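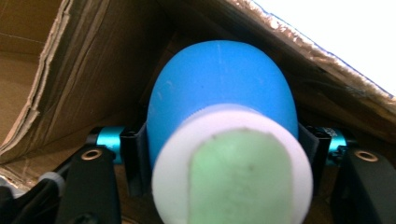

WORKSHOP NOTES

Ergate Learns to Hold On

The hand gripper that has been eating bench space at the Curnasville shared workshop now has a name, Ergate, and a fan club of two. Mortimer Yazzie built the linkage. Radka Zupan did the fingers, and also most of the complaining about the linkage.

The joints are the teal-blue anodized ones, which Mortimer insists he chose for the fit. There are brass-colored bushings in the black arms, and those were worth the trouble. The first version ran bare metal on bare metal and squealed like a shopping cart. Radka logged 2241 squeezes on it before she filed a formal objection, in marker, on the lid of the parts bin.

Flat pads were her idea too. Curved ones looked more like a real hand and handled a coffee mug nicely, but anything with bulging sides popped out and rolled under the drill press. Round, smooth things have been the test of choice ever since, the blue one with the white collar above all. It is scuffed by now, and so is everyone's patience.

Most of the practice takes place inside a cardboard box. Grabbing something off an open table is easy, and Mortimer will demonstrate it to anyone who stands still. Reaching past torn flaps into a dim corner without snagging a cable is a different sport. His best run so far is 4 clean pickups in a row, a record he mentions at every meeting.

Still to do before August: a softer return spring, a cable clip that stays clipped, and a motor, so that Ergate can do some of this by itself. Radka has priced motors. Mortimer has priced cheaper motors. Talks continue — anyone with a small gearmotor going spare could end them quickly. Leave it on shelf 2, and please label it, or it will become part of the lathe.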